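Istar
Careers and Open Calls

Call for Participants: Task Operators and Kitchen Staff for the Stekstead Cooking Line Study
Posted Nov 30, 2020
Location: Wurkstead site, second floor
Type: Paid, part-time, fixed term
Reference number: 1616

Summary

Istar is recruiting participants for a study of shared work between kitchen staff and a robot arm. The study is part of the Stekstead project, which moves selected steps of small-batch meal preparation from staff to machines and records what happens to the remaining steps. Participants work paid shifts, teach the arm routine tasks, supervise it while it repeats them, and report on how the job has changed. Prior experience with robots is not required. Prior experience with kitchen work is required for one of the two roles and helpful for the other.

Background

Istar supplies prepared meals to workplace canteens. Most of the rice, grain and porridge portions are cooked in ordinary household appliances, several of them running at once, and the handling between appliances is done by hand. A staff member seats the inner pot, closes the lid, selects the program, starts it, and comes back at the end of the cycle. On a normal shift these steps are spread over the whole day and interrupt other work.

In the first phase of Stekstead, two kitchen positions were changed from preparation work to mixed preparation and supervision. The staff in those positions kept their pay grade. Their written reports covered three matters that the second phase has to address. Walking between stations went down. Time spent standing and watching went up. Staff also found it difficult to judge when to step in, and stepped in more often than the operating notes called for.

The second phase needs a larger group, drawn from outside the company as well as from the present kitchen staff. Current employees of Istar may apply and will be released from regular shifts for the hours worked.

Equipment and tasks

All task work is done at table height with unmodified appliances. The study does not use special lids, markers or adapted controls. The appliances come from several sources and are not all labeled in English. A printed translation card is kept at each station, and participants are expected to know the six functions of the rice cooker panel by the end of training: preset time, reheat, keep warm/cancel, cooking time, function select, and start cooking.

The standard tasks are:

Removing and replacing an inner pot
Opening and closing a lid
Pressing a named function on a control panel
Moving small boxed goods from one side of the table to the other
Returning the table to its starting layout

Tables are not cleared down to a single object. Other household items stay on them, as they would in a working kitchen, and the arm has to work with them there.
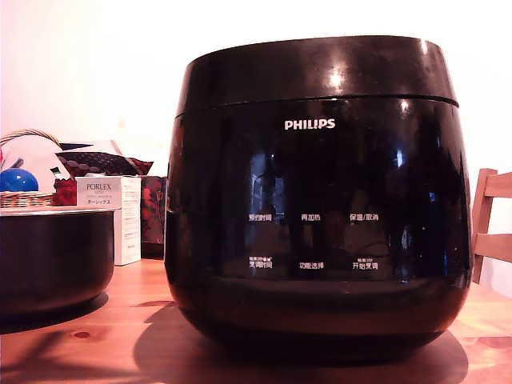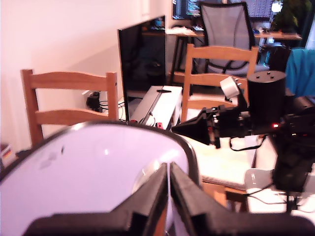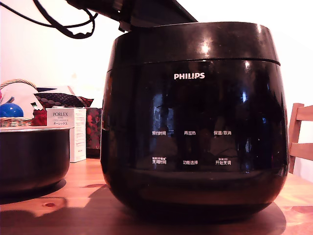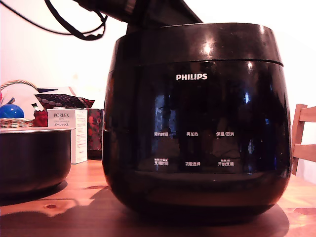
Work at the Wurkstead site. First, third and fourth pictures: rice cooker station. Second picture: gripper, with a desk behind.

Role A: Task Operator

The task operator guides the arm through a task by hand control, repeats it until the set number of clean repetitions is reached, and marks each attempt as complete, partial or failed. The operator also resets the table between attempts. Resetting takes up a large share of the shift and applicants should expect this.

Duties:

Complete the start-of-shift check of the arm, gripper and cables
Carry out assigned tasks in the order given on the task sheet
Record the result of each attempt before starting the next
Note any contact between the arm and an object that was not part of the task
Stop the arm when a person enters the marked floor area

Requirements:

Steady use of both hands for periods of up to 45 minutes
Normal or corrected vision, including the ability to judge small gaps at arm's length
Ability to follow a written procedure without shortening it
Ability to lift an appliance of ordinary household size onto a table

Game controller or machine operating experience is useful but is not scored.

Role B: Kitchen Participant

The kitchen participant works a normal preparation shift beside a station where the arm is in use. The participant supervises the station, takes over when the arm stops, and carries on with other preparation in the remaining time. The role was written for people who know the work and can say where the new arrangement helps and where it gets in the way.

Duties:

Prepare ingredients according to the day's production list
Respond to stop signals from the station and decide whether to restart or finish the step by hand
Log every intervention, including those made out of caution
Complete a short form on workload at the end of each shift
Attend one group discussion in each half of the study

Requirements:

At least 2 years of paid work in a canteen, restaurant, hospital or school kitchen
Valid food handler card
Willingness to speak plainly about problems with the equipment and the shift plan

Schedule and pay

The study runs for 6 weeks for each group. Groups start at intervals through July. Participants may state a preference for morning or afternoon shifts. The preference will be followed where the roster allows.

Pay is $450 per week for both roles, for three shifts. Training shifts are paid at the same rate. A participant who leaves early is paid for all shifts worked. No bonus is attached to the number of tasks completed, and task counts are not used to compare participants.

Breaks are fixed. Operators may not trade break time for an earlier finish, as hand control work becomes less accurate over long stretches.

Training

Training takes three shifts. The first covers the stop controls, the floor markings and the table layout. The second covers hand control with empty containers. The third is a full shift at reduced pace with an instructor present. Participants who need a fourth shift will be given one.

Kitchen participants receive the same first shift as operators. During the first phase, kitchen staff were trained only on the stop button, and several of them asked later for a fuller explanation of what the arm could and could not sense. The training plan was changed accordingly.

Effect on existing jobs

Applicants from the present kitchen staff have asked what the study means for their positions. The terms agreed for the second phase are as follows.

No kitchen position will be removed during the study or in the six months after it ends. Changes to job descriptions arising from the study will be discussed with the staff concerned before they are written. Intervention logs will not be used in performance reviews. Supervision of a station counts as work of the same grade as preparation. Any later proposal to have one person supervise more than one station has to be presented separately, with the workload forms attached.

These terms apply to permanent and temporary staff. They do not apply to deliveries or dishwashing, which are outside the study.

Safety and recording

The arm moves at limited speed while a participant is at the station. Appliances are unplugged for all hand control tasks at the operator tables. Heated cooking takes place only at the kitchen stations, under the existing kitchen rules.

Video of the table and the arm is recorded during tasks. Screens at the desks show task software only and may not be used for personal accounts. Voices are not recorded except in the group discussions, for which separate consent is requested. A participant may ask for the recording of any shift to be deleted within 14 days of that shift.

Loose sleeves, lanyards and hanging jewelry are not allowed at the tables. Long hair must be tied back. Closed shoes are required on the whole floor.

Partner

Workload forms and group discussions are handled by Okonkwo, an independent work research office. Istar receives the results in grouped form. Individual forms are kept by Okonkwo and are not passed to supervisors.

How to apply

Send one page stating the role, your relevant work experience, the weeks you are available and any shift preference. A résumé may be attached but is not needed for Role A. Quote reference number 1616 in the subject line. Current Istar employees should apply through the staff office and do not need to include work history.

Applicants who meet the requirements will be invited to a visit of about an hour at the Wurkstead site. The visit includes a walk through the floor, a short trial of hand control and time for questions. Performance in the trial is not scored. Travel costs for the visit are repaid on presentation of a ticket or mileage note.

Applicants who need adjustments to the table height, the seating or the controls should say so in the application. Tables at the operator stations can be used standing or seated.

Applications are read in the order received. Both roles stay open until the groups are full, and applicants placed on the reserve list will be told which group they are held for.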